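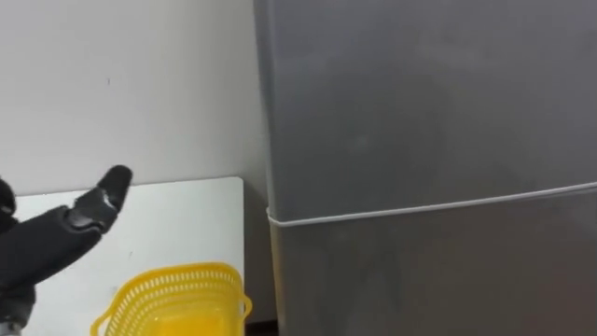
Ratih Santoso is asking whether a five-finger hand is worth keeping for appliance doors, or whether a parallel gripper with a hook does the same job for less trouble. Setup: Vundex hand, Lokby controller, fridge with a gasket seam and no handle within reach. Finger entry slips in 3 of 5 tries. Fingertip force limit is at 70 percent.

**Nasution**

Keep the hand, change the approach. Log motor current per joint before touching the force limit. My last log had 1,247 samples per pull and the slip showed up in the distal joint first.

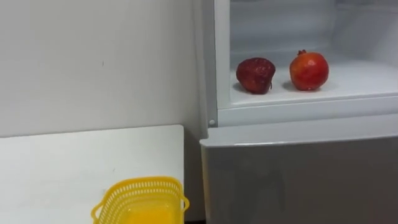
Also test the pick separately from the door. Round fruit on a smooth shelf favors the hand. A door edge favors anything stiff. If you score them together you can't tell which part failed.

**fullville_bench**

Hook gripper. Cheaper. 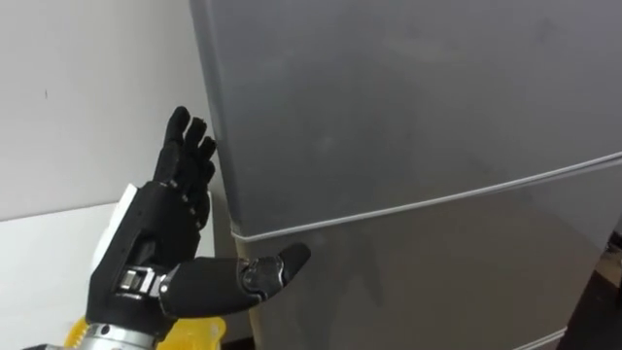

**Ratih Santoso**
*Original poster, test technician*

Thanks both. I will split the trials and try the thumb at the seam with the four fingers straight. The hook is on order for August, so I can't compare yet. Does the Lokby log export current per joint, or only per finger?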